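The Long Road Back to the Wire
Why a growing number of listeners are returning to cabled headphones, and what the makers are learning from them
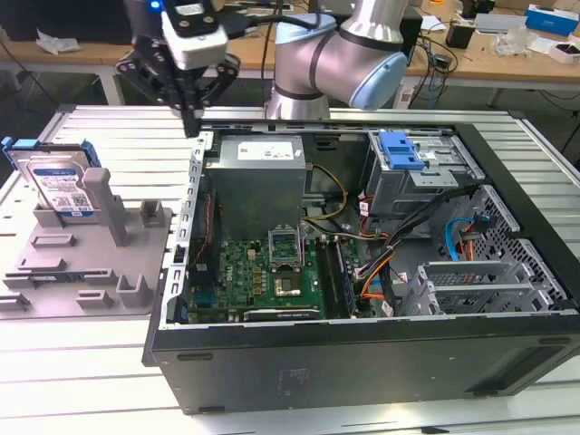 A desktop computer tower with its side panel removed, showing the power supply and a Dell-branded motherboard.

September 21, 2018

For most of this decade the direction of travel in personal audio seemed settled. Telephones lost their headphone sockets, the cable became something to be designed away, and the shops gave their best shelves to products that charge in a case. Yet the wired headphone has held on to more of its public than the trade expected, and in certain quarters it is gaining ground.

Kiltier, a small manufacturer of over-ear headphones, had intended to end production of its last cabled model this year. Instead it has extended the line and placed a second wired design on its schedule for November. The company attributes the decision to letters from customers, many of whom had bought a wireless pair, used it for a season and then asked whether the older model could still be had.

"We had assumed that people who kept the cable were simply slow to change," says Hyun-seo Son, who leads product planning at the firm. "When we read the correspondence properly, a good many of them had changed and come back. They had reasons, and the reasons were practical."

The reason most often given was delay. A wireless headphone must receive a signal, decode it and play it, and each step takes time. With music the interval passes unnoticed. With film it can be seen at once, as speech arrives a little after the movement of the lips, although many players now correct for this by holding back the picture. No such correction is possible for a person playing a keyboard or editing a recording, who hears each action late and begins to adjust to it without meaning to.

Uriel Saavedra teaches sound editing to adult learners and has asked his students to bring a cabled pair to every class for the past three years. He does not regard this as a matter of taste. A student who trims a breath from an interview by ear, he explains, needs the sound and the cursor to agree. Those who arrive with wireless pairs are lent a cable at the door, and most have bought their own by the second session.

"I use wireless headphones on the train and I am very fond of them," he says. "I would not cut a programme with them. Those are different jobs."

Battery life was the second complaint, and a more complicated one. Few correspondents objected to charging as such. Their concern was age. A rechargeable cell loses capacity with use, and in many compact designs it cannot be replaced without breaking the housing. The drivers, the part that produces the sound, may be in perfect order when the product is thrown away. Listeners who had owned a wired pair for ten years or more found this difficult to accept, particularly at the prices now asked.

Kiltier has responded by publishing a list of spare parts for its wired range, with ear pads, headband covers and cables sold separately. The cable is detachable at both ear cups. Son concedes that this was a contentious point within the company, as each connector adds to the cost of manufacture and introduces another place where dirt can collect. The returns records settled the argument. Of 633 wired pairs sent back for repair in the period examined, 124 had nothing wrong with them except a damaged cable, and under the old fixed design every one of those had required the ear cup to be opened on a bench.

The most expensive of the new products come from Grandaleck, whose reputation rests on studio monitoring. Its current wired model, the Trollodora, is a closed-back design with a firm clamp and a long, straight cable that is poorly suited to walking anywhere. We used a pair for 19 days alongside a respected wireless rival. The Trollodora was the less comfortable of the two in a warm room, and its low notes are drier than many listeners will like. Its merits appeared in quiet passages. A solo piano recording faded into silence without the faint hiss that some wireless models produce while their amplifiers remain awake, and spoken voices had a plainness that made long listening easy.

It would be wrong to conclude that the cable is superior in every respect. Active noise cancelling, which has transformed air travel for many people, requires power and is found chiefly in wireless products. The cable catches on door handles. It carries the rustle of clothing to the ear, and on cheaper models it fails at the plug with tiresome regularity. Those whose telephones have no socket must also carry an adaptor, and the quality of adaptors varies a great deal. Two of the ones we tried were noticeably quieter than the others at the same setting.

Buyers considering a return to the wire should begin with the equipment they already own. A headphone of high impedance, meaning one that offers greater resistance to the signal, may sound weak from a telephone or a laptop and will need a separate amplifier. Most models intended for portable use do not. The plug deserves attention as well, for the larger quarter-inch type is still common on studio products and an adaptor is not always supplied. Detachable cables are desirable, but some makers use a connector of their own – a replacement may then be available from one source only, and at that source's price.

Sizing is often overlooked. Ear pads that rest on the ear will press against the arms of spectacles, and the discomfort may take an hour to appear. Where a shop permits it, a long trial in a chair is worth more than a short one on the sales floor.

Son's team is now considering whether the replaceable parts developed for the wired range could be carried over to the wireless one, beginning with the battery. A trial design, known in the workshop simply as Hyun, has a cell held in place by two screws beneath the left ear pad. It is heavier than the model it might replace, and no decision has been taken on whether it will be sold.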